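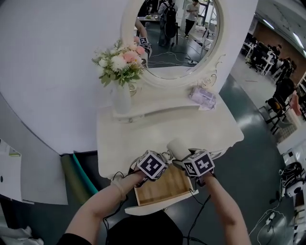

**Gillespie Niven**

*asked Apr 10, 2020*

**Right gripper track jumps when I work near a mirror. Anyone seen this?**

Hi all, long-time reader, first question. I'm recording drawer opening and closing with two handheld grippers, the kind with a marker cube on top of each one, and my right-hand track keeps going haywire. Everything is fine on a plain desk. Then I move to the white vanity with the oval mirror and I get maybe a few good seconds before the right gripper teleports to somewhere behind the table, sits there happily, and then snaps back!

The worst part is that the arm we replay these on (at half speed, thank goodness) tried to follow one of those jumps. It swung up and back and clipped the test stand hard enough to bend a finger. I hit the stop, but I was slower than I'd like to admit. We've parked the arm until I know what's going on.

What I've tried so far:

- recalibrated both cubes, twice
- swapped the left and right cables
- printed fresh markers and re-glued them
- turned off one bank of ceiling lights (no change at all)

I'm on the Deltura tracking package, build 3713. Out of 65 recordings at the vanity, 30 have at least one jump. I get it on the left hand too, only less. Is this a bad cube or am I missing something obvious?

---

**Answer from Skinner** (accepted)

It's your mirror. I'd put money on it. You can see a marker cube in the glass as well as the real ones on your hands, and the tracker can get a fix on the wrong one. A reflected marker is flipped, so in theory it should get thrown out, but if your marker set has a pattern that's close to another one's flipped version (or the error correction is set too loose) it slips through. And then the pose lands behind the glass, exactly where you say it goes.

Quick test: tape some matte paper over the mirror and record the same drawer again. If the jumps go away you have your answer.

If you need the mirror uncovered, tighten the error correction first, then add a limit on how far the pose can move from one video frame to the next. I use 8 cm and drop the whole recording if it trips. Don't fill the gap with interpolation, you'll just get a smoother wrong path.

And please put a speed and workspace limit on the arm itself! A bad track should never be able to reach your test stand, whatever caused it.

---

**Answer from Bradanside**

could be the cables, mine did something like this last June and it was a loose plug. wiggle them and see

---

**Comment from Gillespie Niven**

Paper over the mirror, ten minutes of opening and closing the same drawer, not one jump. I feel a bit silly. Bradanside, I did wiggle the plugs too and nothing happened, but thanks. I've put the workspace box on the arm and I'm going back through the old recordings with the limit Skinner gave. Does anybody know if the Drodport marker set is any better about flipped patterns?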